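The Planner

The demo ran 100 times overnight and the log said 100 successes, and Idriss Erano did not believe a word of it.

He read the log standing up, coat still on. Every line ended in the same green word. Plan found, path checked, goal reached, success. The planner had been bought in February from a company called Limaden, and the sales people had used the word "solved" so often during the pitch that he had started making a mark on his notepad each time they said it.

"You could be happy," said Brahim Kabbaj, from behind his own screen. "People are, sometimes."

"What does success mean?"

"It means the arm got where it was told to go."

"Who checks that?"

Brahim stopped typing. "The planner," he said.

Idriss took off his coat. He had been at this for long enough to know how these things went. You asked a piece of software whether it had done its job, and it looked at its own notes and said yes. He had once spent a whole winter on a vision system that was never wrong, until they found that it was being scored against its own guesses from the day before. The man who built it had already given two talks on the subject.

He opened the simulator and loaded run 36, for no reason except that it was in the part of the list where a tired person stops reading. The arm came up folded over the white sheet, and he let it play at quarter speed. The elbow swung through. The wrist came down beside the dark fixture. He paused it there and leaned in.

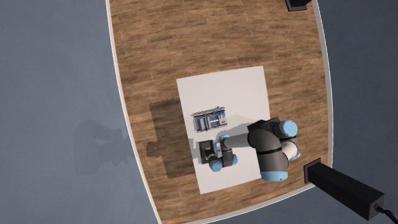

Abou Zeid wrote in the project channel that a simulator was only an opinion with shadows, and that he would start caring about planners when one of them could tell him what it didn't know. Then he asked whether anybody had looked at the collision margins.

Idriss had not. He looked now. The margins were in a settings file that Limaden's installer had written, under a heading that said the values had been tuned for best results. Between the wrist and anything marked as a fixture, the margin was zero.

"Come and see this," he said.

Brahim rolled over in his chair. He read the line, scrolled up, scrolled down, and read it again.

"Zero is allowed," he said. "Zero just means don't go through it."

"And if the real one is bolted down a hair to the left?"

"Then you touch it."

"And the log says?"

Brahim didn't answer, so Idriss changed the number. He put in 3 millimeters, which was not much to ask of a machine that cost more than his house, and started all 100 again. They went down the hall for coffee. The machine there had a new touch screen that wanted to learn his favorites, and he pressed the wrong drink on purpose.

When they got back the list was mostly red. No plan found. No plan found. Time limit. Here and there a green one, sitting by itself.

"Well, that's worse," said Brahim.

"It's the first thing it's told me that I believe."

"Zallaten's going to want the other number. She's got the slide made."

"She can have both numbers."

"She won't put both on a slide."

No, she wouldn't. Idriss picked one of the failures and opened it, and watched the planner feel its way out along one branch and then another, giving up on each in turn. He noted which joint it quit on. Then he opened the next one, and it had quit on the same joint, and he pulled his chair in and asked Brahim if he still had the old limits file from before the install.

"Somewhere," said Brahim, and began to look.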